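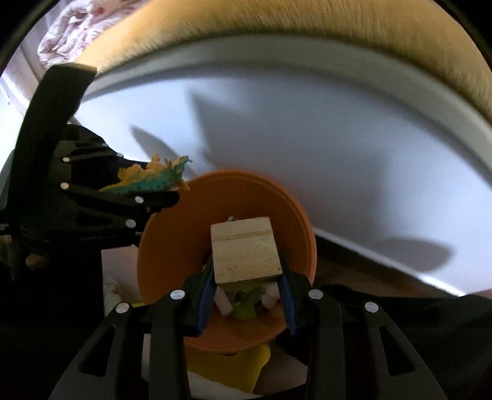
Photo: Clarkano Picture Library, reproduced for teaching use only

Introduction to Everyday Economics
Handout 6: Why we keep things we don't want
Mar 5, 2020

Reading for this session: chapter 4 of the course book, and the Grotlow case, which is in the library in two copies, one of them missing its cover. Please do not all go at once.

1. Where we had got to

Last session ended with sunk costs. A sunk cost is money, time or effort already spent which cannot be got back whatever you do next. The textbook advice is to ignore it. The textbook has presumably never bought a bread maker.

This week we move from money spent to things owned. The question is why people ask more for an object they have than they would pay for the same object if they didn't have it. The usual name for this is the endowment effect. Spell it correctly in the exam. Last year's scripts offered "endownment", "endearment" and, once, "endowment defect", which I rather liked.

2. A small demonstration

Take a plain object of no great interest, such as an offcut of wood or a mug. Give it to half the room and ask them the lowest price at which they would sell. Ask the other half the highest price at which they would buy. On a simple view of markets the two sets of answers should look much alike, as the objects were handed out by chance. They tend not to. Sellers want more, and can become quite heated about it, considering they had never seen the thing ten minutes earlier.

We will run this in class. Bring a pencil. You may keep the object at the end, although by then you will have named your price in front of witnesses.

3. Three explanations

Loss aversion. Giving something up hurts more than getting it pleases. If so, the seller is pricing a loss and the buyer is pricing a gain, and the two sums don't match.

Poor bargaining habits. People learn early to start high when selling and low when buying, and they carry on even when there is nobody to haggle with. This is the dull explanation, so it gets less attention than it deserves.

Attachment. The object gathers a story. Note that it doesn't need long to do so. Note also that this is hard to test, and be wary of anyone who says they have done it neatly.

4. The Grotlow case

Grotlow was a furniture hire shop in the town of Fomodum. Customers rented chairs and tables by the month and could buy them outright at any point. The shop set the purchase price the same for everyone, new or long-standing. In its second year, 34 of the 400 customers on the books bought what they had been renting, nearly all in December, when the leases came up for renewal.

Things to think about before class:
The buyers had already lived with the furniture. Is this the endowment effect, or had they simply found out that the chairs were comfortable?
What would you need to know about the customers who sent theirs back?
Does the December timing help the attachment story, or does it only show that people dislike carrying tables in winter?

I have a view on the last one, but will keep it to myself until the essays are in.

5. Essay

Choose one of the explanations in section 3 and say what evidence would change your mind about it. Essays go in the Onishi Building, room 2208, in the tray marked IN. The tray marked OUT is also mine, and anything left there goes out. The essay counts for 40 per cent of the module mark. Late work loses marks on the scale in the course guide – the scale is steeper than most of you remember.

Next session: discounts, and why a price with a line through it looks cheaper than one without.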